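I own far too many bits of blue cloth, and I blame January. Every summer I drag the rag basket onto the verandah, make a cuppa and swear I'll get it down to something I can lift (I never do, but I love trying!). This year I started with the brights, the colours I always grab first.
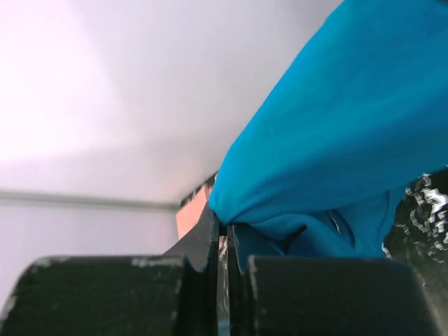

My neighbour Radymyr Tkachuk folds his into thirds and stands them up like files, and I've pinched the idea wholesale. It took me around 2 hours, radio going, and I found a pillowcase I'd been missing since December. The faded ones go to the shed for the bike. The good cotton stays in the kitchen, top drawer, next to the tea towels I'm still not allowed to use.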